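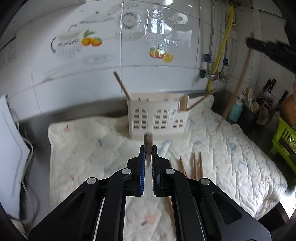 Clarovel announced today the release of its spreadsheet import add-in, a tool that moves tables from text reports, bank statements and supplier price lists into a workbook without retyping. The add-in was developed at the company's office in Vurkordale and is available to all licensed customers as of Saturday, January 27, 2018. It is intended for staff who prepare the same workbook every week or every month and who now depend on recorded macros to do so. A source report often holds several kinds of records side by side, much as a cream-colored utensil rack has tall openings and a smaller one in the same front, and a macro written for one layout will usually stop when it meets the next. The add-in reads each section of a report under its own set of rules and places the results on separate sheets.

Rules are stored in a plain worksheet that the customer can open, edit and print. Each row names a field, the column where it begins, the type of value expected and the action to take when the value is missing. No programming is required for standard layouts. Customers who maintain their own code may call the import routine from an existing macro and receive a status value in return.

The release also changes the way errors are handled. Earlier versions ended the import at the first row that could not be read. The new version completes the import, copies rejected rows to a sheet named Review and records the reason beside each one. Corrected rows may then be added to the main table with a single command. Dates written with the day first are converted according to the setting chosen for that source, and the original text is kept in a hidden column.
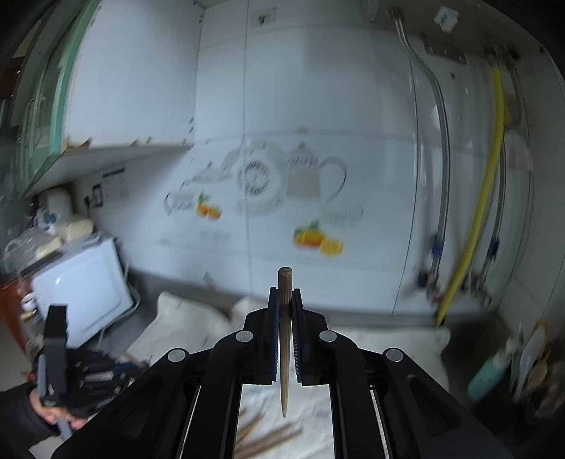

Imports of up to 65 columns are supported, and as many as 16 sets of rules may be saved in one workbook. A batch option processes up to 100 files from a selected folder and produces one summary sheet at the end of the run.

Testing was carried out with Irkus, a parts distributor, and Thongsuk, an accounting services firm. Both firms used the add-in with live reports beginning in November and provided written comments to the development team. Several of their requests, including the option to skip repeated page headings, are part of this release.

The price of a new license is $225 per user. Customers with a current support agreement will receive the release at no charge. The user guide, a sample rules worksheet and installation instructions are included with the download.

Requests for information should be directed to the Clarovel customer office in Vurkordale.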